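Surface Wear and Finish Retention on Shared Work Tables
Second-year project report, Materials and Workshop Practice
Group: Jhun Villanueva, Ramil Pangilinan, Florante Barredo
Supervisor: Crisanto Cabrera
Submitted 6/14/19

1. Purpose

The project set out to compare two oil finishes on solid wood table tops used by several groups in the same building. The tables at the Ronley site were last treated in November, and the record of what was applied had been lost. The department wanted to know whether the cheaper oil could be used for the next round of treatment without a shorter interval between coats.

2. Test pieces

Offcuts of beech were bought from Dalisay and cut into 30 pieces of equal size. The faces were sanded with the grain, finishing at a fine grit, and wiped down with a lint-free cloth. Half the pieces received Finish A, sold under the name Grinon, and half received Finish B, a plain linseed oil. Each piece was given two coats and left for 13 days before testing. 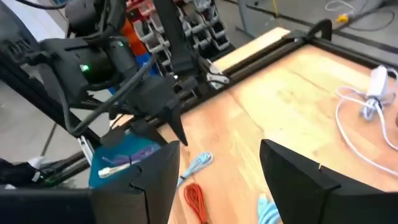

Three tests were carried out. The water test placed a measured drop on the surface and recorded the time until a dark ring could be seen. The rub test used a weighted felt block drawn back and forth by hand along a marked line. The dent test dropped a steel ball from a fixed height, and the width of the mark was measured with a hand lens and scale. The dent test was included as a check on the wood itself, as neither oil was expected to change the result.

3. Results

Finish A resisted water for longer. The median time to a visible ring was 35 minutes, against 13 minutes for Finish B. Five pieces treated with Finish B showed raised grain after the water had dried, and these were left out of the rub test. Results for rubbing were close – the spread within each group was wider than the gap between them. No difference was found in the dent test.

Two readings from the first session were thrown out. Florante Javier, who was helping with the timing, had started the clock when the dropper was lifted and not when the drop landed. The method sheet was corrected before the second session.

4. Application to the tables
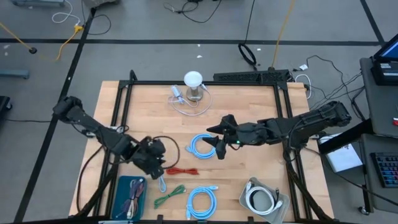 Wear on a full table is less even than wear on a test piece, and the rub test does not deal with this well. Most abrasion falls where objects are slid or set down repeatedly, and fixed equipment makes the pattern more uneven still. On a light butcher-block top with a metal frame mounted over it and cables lying on the surface, a full recoat would mean lifting the cables and working round the frame, so the time needed per table is likely to be greater than our figures suggest. The area under any fixed part would also have to be masked or left untreated. We did not cost this.

A second limit is cleaning. The test pieces were never washed, whereas the tables are wiped with a mild detergent from Grornness. Detergent is likely to shorten the life of both finishes, possibly by different amounts.

5. Recommendations

Finish A should be used where liquids are handled. Finish B is acceptable elsewhere if the surface is lightly sanded between coats to remove raised grain. The date and product should be written on a label fixed under each top. A further test with washed pieces should be run before a recoating interval is set – 30 pieces would again be enough, provided all are cut from the same board.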